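Aus dem Ort | Familie & Freizeit

Kinderrad-Tausch in Praltberg wächst weiter

Praltberg, 25. Januar 2020. Was für ein Zulauf! 163 Haushalte haben sich schon für die Tauschrunde »Plurnis« angemeldet, fast 30 mehr als beim Start im September. Getauscht wird alles, was Kindern zu klein geworden ist: Räder mit und ohne Stützräder, Sitzmöbel, Sandalen, Decken. In vielen Hausfluren wird jetzt sortiert, und da kommt wunderbar viel zusammen!

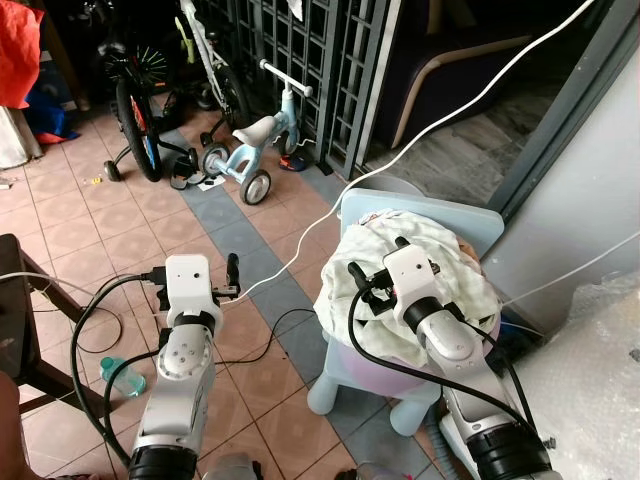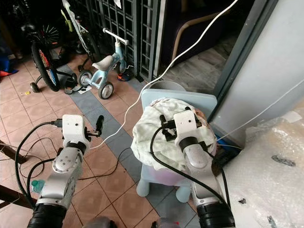 Kinderräder auf den Fliesen, davor ein hellblaues Sitzmöbel mit einem blassgrün-weißen Tuch.

So geht es weiter

Die Räder bitte vorher abwischen und die Reifen aufpumpen, lose Stützräder mit einem Band am Rahmen befestigen. Kleinteile kommen in einen Beutel mit Namen. Angenommen wird in der Halle an der Parsa, gleich neben der Brücke, und wer nichts zum Tauschen hat, darf trotzdem stöbern. Platz ist für 200 Fahrzeuge, vom Laufrad bis zum ersten großen Fahrrad. Auf die bunten Speichen freuen wir uns jetzt schon riesig!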